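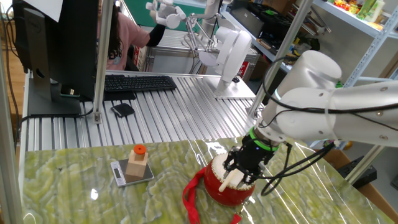

Robot arm with a two-finger gripper holding a drumstick against the head of a small red drum.

Demonstration collection (robotics)

Demonstration collection is the work of recording examples of a task so that a learning system can be trained to carry it out. In robotics, an example usually consists of the motion of an arm from start to finish, the opening and closing of the gripper, and video from one or more cameras. A single recording is called a demonstration or an episode. A group of recordings made for the same purpose is called a dataset.

Methods

The most common method is teleoperation, in which a person moves the robot from a distance and the robot's own sensors record the result. The person may use a handheld controller, a glove, or a second arm of the same shape. In kinesthetic teaching the person takes hold of the arm and guides it directly. This needs less equipment, but the person's hands often appear in the video and have to be kept out of view or masked later.

Some datasets are recorded without a robot. The operator carries a gripper by hand, and the motion is worked out afterward from the video. Such recordings are quick to make but may include movements that a given arm cannot follow.

Tasks and objects

Early collections dealt mostly with picking up blocks and placing them in bins. Later ones added household goods, kitchen tools, toys and musical instruments. Small drums are useful for contact tasks: the stick has to be held firmly, the head gives slightly under it, and a strike that is too hard can shift the drum on the table. Straps and cords add a further difficulty, as they change shape each time the object is moved.

Objects not needed for the task are often left on the table. These are known as distractors. A system trained only on a bare table may fail when something unfamiliar is placed beside the target.

Session procedure

Practice differs between groups. The Wokitz protocol, which is used in several teaching labs, divides work into sessions of 90 minutes, with 20 demonstrations of one task in each session. The operator returns the arm to a fixed starting pose before each demonstration and moves the objects to new positions between them. Any attempt longer than 60 seconds is stopped and marked as a timeout.

Failed attempts are handled in different ways. Some groups delete them. Others keep them under a separate label – a dropped stick followed by a successful second grasp can be a useful example of recovery.

Labeling

Each demonstration is given a short written instruction, such as "hit the drum with the stick." Many projects ask for more than one wording. The Craddock format stores the instruction, the task name and the outcome in one text file next to the video. The older Geto format keeps all labels for a session in a single table, and is harder to correct when one entry is wrong.

Dataset size

The number of demonstrations needed depends on the task and on how much the setting changes. The Steltomine tabletop set contains 2,000 demonstrations, all made with two-finger grippers. Its drum tasks were added in the second release.

See also: Imitation learning; Teleoperation; Robot gripper

Last updated: October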